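Nettoyer et ranger les petites pièces métalliques à l'atelier

Publié le 7/4/19 par Lucyna Bielecka

Quand on démonte une machine, on passe souvent plus de temps à chercher, essuyer et trier les pièces qu'à réparer. Les conseils qui suivent valent pour l'aluminium, l'acier et le laiton, dans un garage comme sur un coin de table. Je les ai notés au fil des ans, d'abord pour mon propre usage.

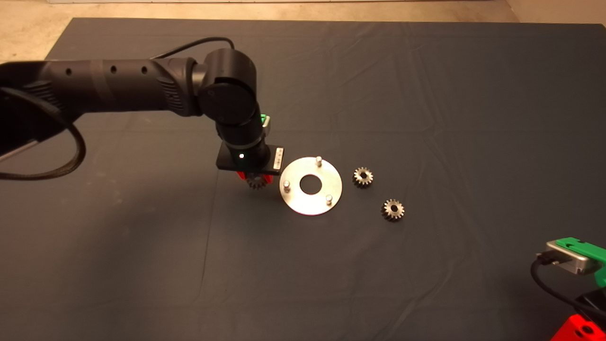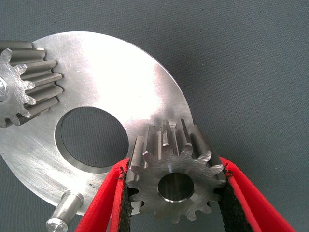
Un tissu gris foncé sur le plan de travail.

Le support

Un tissu épais évite les rayures et empêche les petites pièces de rouler. Prenez-le uni. Sur un motif, une rondelle de 3 mm disparaît. Les vieilles nappes conviennent, les draps de coton aussi, à condition de les plier en deux. Les serviettes éponge sont à éviter : les boucles accrochent les filets de vis et laissent des fibres partout.

Secouez le tissu dehors avant de commencer, puis passez une brosse à vêtements ou un rouleau adhésif. Les peluches collent à la graisse et finissent dans les roulements. Un tissu d'atelier se lave à part, à 60 degrés, sans adoucissant. S'il est imbibé de solvant, ne le mettez pas en machine et ne le laissez pas en boule : étalez-le dehors jusqu'à ce qu'il soit complètement sec, puis portez-le à la déchetterie.

Dégraisser

Pour la plupart des pièces, de l'eau chaude et du liquide vaisselle suffisent. Laissez tremper un quart d'heure, frottez avec une vieille brosse à dents, rincez, séchez tout de suite. L'acier nu rouille en une nuit si on l'oublie dans l'égouttoir. Je passe les petites pièces au four entrouvert, à 80 degrés, pendant vingt minutes, mais seulement quand elles ne portent ni joint, ni colle, ni plastique, et une fois la graisse bien partie.

Pour la graisse durcie, le white-spirit reste le plus simple. Travaillez fenêtre ouverte, avec des gants nitrile, loin d'une flamme ou d'un radiateur électrique. Le fond du bocal se réutilise : laissez décanter quelques jours, versez doucement la partie claire dans un autre récipient fermé et étiqueté, gardez la boue pour la déchetterie.

L'aluminium demande un peu d'attention. Pas de soude, pas de produit à four, pas de cristaux à lessive : il noircit et se pique. Pas de lave-vaisselle non plus. Une pièce déjà ternie se reprend avec de l'eau tiède et un peu de vinaigre blanc, cinq minutes au plus, suivie d'un rinçage abondant.

Les abrasifs

On va du plus gros au plus fin sans sauter d'étape. Sur une pièce d'aspect, je commence au grain 240, je continue au 360, puis au 600 à l'eau. Frottez toujours dans le même sens. Le grain 360 donne déjà un satiné correct, et pour une pièce cachée on peut s'arrêter là.

Ne poncez jamais une portée de roulement ni un alésage ajusté. Un chiffon et un peu d'huile fine, c'est tout. La paille de fer laisse des particules dans l'aluminium, qui rouillent ensuite en petits points bruns. Un tampon de nylon gris fait le même travail sans ce défaut.

Repérer et ranger

Wiesława Kołodziej, qui a réparé des machines à coudre pendant vingt ans, m'a appris à poser les pièces dans l'ordre du démontage, de gauche à droite, et à remonter de droite à gauche. C'est bête mais cela évite la moitié des erreurs. Elle notait aussi le sens des rondelles au crayon gras, qui part à l'alcool.

Pour le stockage, j'utilise des boîtes Trasden à compartiments amovibles. Les modèles Statska ferment mieux, mais leurs cloisons sont soudées et on ne peut pas y loger une pièce un peu large. Des pots de yaourt en verre rendent le même service — les couvercles se trouvent facilement au rayon ménager. Collez l'étiquette sur le pot, pas sur le couvercle.

Les grandes pièces plates se rangent debout, séparées par du carton. Empilées à plat, elles se rayent dès qu'on en tire une. Une goutte d'huile étalée au chiffon suffit à protéger l'acier pour l'hiver. En janvier, si le garage n'est pas chauffé, vérifiez les boîtes une fois : la condensation s'installe surtout au fond.

Ce qu'il faut garder sous la main

Une brosse à dents, une brosse en laiton, des cotons-tiges, deux bocaux à large ouverture, un plateau aimanté pour la visserie en acier, des gants, une lampe orientable. Le plateau aimanté ne retient ni le laiton ni l'aluminium. Pour ceux-là, un moule à muffins fait très bien l'affaire.

Une lampe posée bas, presque au ras du tissu, aide à retrouver une bille ou un circlip : l'ombre est plus visible que la pièce. Si elle est tombée par terre, tendez un bas sur l'embout de l'aspirateur et passez lentement, en commençant par les coins.

Les remarques sur les produits de dégraissage sont à envoyer à Roman Marciniak, qui tient la liste à jour.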